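Folding small towels so the stripe stays in front

Home > Laundry and Linen > Folding and Storage

tomar_nogueira
Posted Jul 1, 2020

Hello everybody. I read this forum for a long time but it is my first topic, so please move it if it is in the wrong place. English is my third language and I write slowly.

My question is about small towels with a striped end. I have 40 of them, all the same kind, pink with a band of gray stripes near one short side. My wife chose them for the two guest rooms we rent in Ikthorpe, and we change them very often, so I fold towels almost every day. I would like each one to be a thick small rectangle with the striped band at the lower front edge, so when they stand on the shelf the guest sees the stripes.

My method until now: I put the towel flat with the stripes far from me and the good side down. I fold the long sides to the middle, then I fold in half, and half again. Sometimes the stripes arrive in front, sometimes they are hidden inside, and I cannot understand what I did different. Also the top layer does not want to stay down. It lifts and makes a small wave.
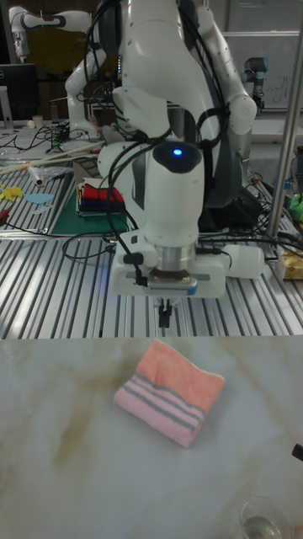 I tried to press with the hand for some time, and it is better for a minute and then it comes up again. Our old towels, which were thin, did not do this. Is it the folding, or the drying, or is it only that new towels are like this? I dry them on the line, not in a machine.

Thank you for your patience,
Américo

linen_press_nyokabi
Posted 40 minutes later

Welcome Américo! Your English is fine, please don't worry.

I think the stripes problem is in the last fold. If you fold in half two times, the result depends on which end you carry over. Carry the plain end over the striped end and the stripes finish below. Carry the striped end over the plain end and they finish on the top face. With your method you must do the same end every time, and after 20 towels the hand forgets.

I fold in thirds. Plain end up one third, then the striped end goes over everything last. It can't hide because it is the last layer. I did it like this for four years at the Hirkura guest house and the shelf always looked the same.

For the lifted top I would say line drying. Shake the towel strongly before you hang it and again when you take it off.

Nyokabi

jabari_n
Posted later the same day

I don't agree with thirds for a small towel. Thirds is good for bath size. With a small one you get a fat roll that falls forward from the shelf, specially if the cloth is thick.

Fold in half the long way, one time. Then in half the short way, with the striped end under. Then turn the whole thing around so the stripes look at you. Three movements. You don't need to fold the sides to the middle at all, and I believe this is why the top lifts for him. Two edges meet in the center, they push each other, and the top fold is sitting on that bump.

linen_press_nyokabi

Jabari, mine did not fall. It depends on the depth of the shelf.

But what you say about the edges meeting in the center, I can accept that. I leave a space of one finger between them and I forgot to write it.

jabari_n

One finger is okay. He didn't say he leaves any space.

tomar_nogueira

I don't leave a space. I always tried to make them touch, because I thought it was more correct. Tomorrow I will try with one finger.

What do I do with the label? On my towels it is on the same end as the stripes, and when the stripes are in front I can see a small piece of the label hanging out.

humaira_m

Put the label inside before the first fold, just bend the corner in. Or cut it off, but cut very near to the seam and don't pull, because on my Mfinanga ones I pulled and opened two centimeters of hem.

About the wave on top, I want to ask which softener you use and how much. Too much softener makes the loops slippery and the layers slide on each other. I stopped with it in January and I noticed my towels hold the fold better. They are a bit harder on the face, my son complains.

jabari_n

Softener has nothing to do with folding. It makes the towel drink less water, yes, everybody knows this. But slippery, no. I wash with softener and my pile stands straight.

humaira_m

I only say what I noticed in my house. I changed just this one thing and the folds became better. Maybe your water is different from mine.

jabari_n

Maybe. Our water is very hard here.

tomar_nogueira

I use softener, one full cap for each wash. At the Flendolmont store the man told me one cap, so I did one cap.

I made the test today with five towels. With one finger of space, four were good and one still lifted. With the method of Jabari all five were flat, but the rectangle is a little longer than I want, and my shelf has not much depth, so the towel comes out over the edge. With thirds I had a nice front but they were too tall, and I could not put six in one pile.

So now I do a mix. I fold in half the long way as Jabari says, and after this I fold the short way in thirds as Nyokabi says, with the striped end as the last one.

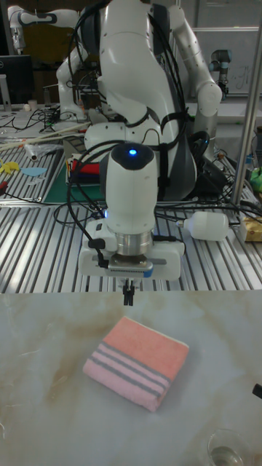
After that I take the two lower corners and pull them a little to the outside, so the line of the band is straight. If I skip this the stripes look tired, I don't know a better word. It takes two seconds for each towel.

The full pile I will do in the weekend, when the second room is free.

linen_press_nyokabi

Good solution! Your mix is almost the way we did the hand towels. The pull on the corners is important with a striped band, the eye sees immediately if a line is not straight. On a plain towel you can be lazy.

Put the folded side to the front and the open side to the wall. I suppose you do it already.

hamisi.biwott

I come late in the discussion but I want to add something about the washing. I had a small laundry service before, for 12 years, and many people came to us with this same complaint about new towels.

New towels have a finish on them from the factory. For the first washes they are stiff in some places and too soft in other places, and they don't fold in an equal way. Wash them two or three times with no softener at all, at 60 degrees if the care label permits it. With colors like pink, wash them alone the first time. Afterwards they lie down much easier.

When I took them from the line I put them in a pile without folding, with something heavy on the top, for one hour. Then I folded. A towel that was on a line has the mark of the line across the middle, and if your fold is near to this mark but not on it, the top layer will lift each time. You can fold exactly on the mark, or you can make the mark disappear with weight.

tomar_nogueira

Mr. Hamisi, this is very interesting, because my line leaves a strong mark and it is always a bit to one side! I never hang them exactly in the middle. I will look at this.

The label permits 60. I washed at 40 until now, with the cap of softener.

jabari_n

I agree with everything from Hamisi except the heavy thing on top. It makes the loops flat and the towel looks old. Hang it by the short end with two pegs and there is no mark in the middle.

hamisi.biwott

If you have space for it, yes, it is better. We washed around 200 towels in a day and there was no space on the lines to hang by the short end. For a house with two guest rooms he can do it.

One hour doesn't make them flat, only if you leave them for the whole night. Shake them and the loops come up again.

humaira_m

I hang by the short end too, but put the pegs on the plain side. On the striped band the weave is flat and the peg leaves a bite that you can see from the front of the shelf.

linen_press_nyokabi

Good point about the pegs Humaira, I didn't think of it.

Américo, do you keep them on an open shelf or in a closed one? If it is open, turn the pile each week, the last washed go to the bottom. With pink you will see a difference in color after one summer if the same ones are always on top near a window.

tomar_nogueira

Open shelf, and yes, there is a window on the left side. I didn't think about the sun. From this wash I will put the new ones at the bottom.

I write again after the three washes at 60 without softener. My wife asks if the same folding is good for the bath towels, they have the band on both ends. I told her one thing at a time.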